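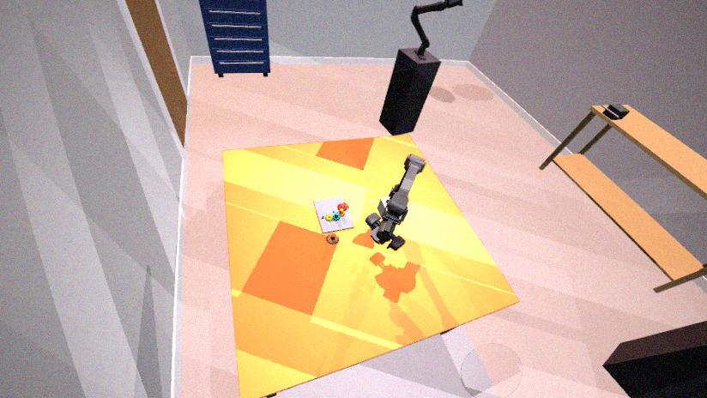

Vultadau Releases Brerkon Assembly Practice Suite for Simulated Robot Arms

PEARCE, 27th July – Vultadau today announced the general release of Brerkon, a simulation package that lets engineering teams develop and test small-parts assembly routines before committing them to a physical work cell. The package is available immediately to new customers and to all current holders of a Grirkuden license.

Brerkon provides a complete virtual workroom in which a table-mounted arm with a two-finger gripper works at a board carrying small colored parts, among them a yellow gear-like disk. Parts may be placed on the board or directly on the tabletop. Furniture, a second arm on a pedestal and other surroundings are included in the room, and lighting and surface finishes can be changed between runs.

The suite ships with 170 prepared task layouts, of which 28 are reserved for evaluation and are not supplied in editable form. Customers may also import their own part geometry and board designs. Each run produces a log of joint positions, gripper opening and contact events, together with rendered views from any position the user selects.

"Our customers asked for a practice area that resembles a room, with shadows, reflections and cabinets against the wall," said Þórarinn Briem, Director of Simulation Products at Vultadau. "A routine that has only been tried against a plain gray background has a great deal left to prove. Brerkon allows that work to start early, and to continue while the cell itself is still on order."

During the preview period, Brerkon was used by teams at 161 sites. Changes made in response to their comments include a revised contact model for thin parts, a simpler procedure for resetting a board, and the option to pause a run and move the arm by hand controls.

Brerkon runs on a standard workstation and is licensed by the seat, with a site license offered to organizations that require more than 100 seats. Schools and colleges may apply for a reduced rate. Existing Grirkuden layouts open in Brerkon without conversion, although surface finishes must be reassigned the first time a layout is saved.

Training sessions will be held online and at the Vultadau offices in Pearce. Registration is open to license holders through their customer accounts.

About Vultadau

Vultadau develops simulation and planning software for robotic assembly. Its products include Grirkuden, a layout planning tool for work cells, and Brerkon.

Media inquiries: Press Office, Vultadau, Pearce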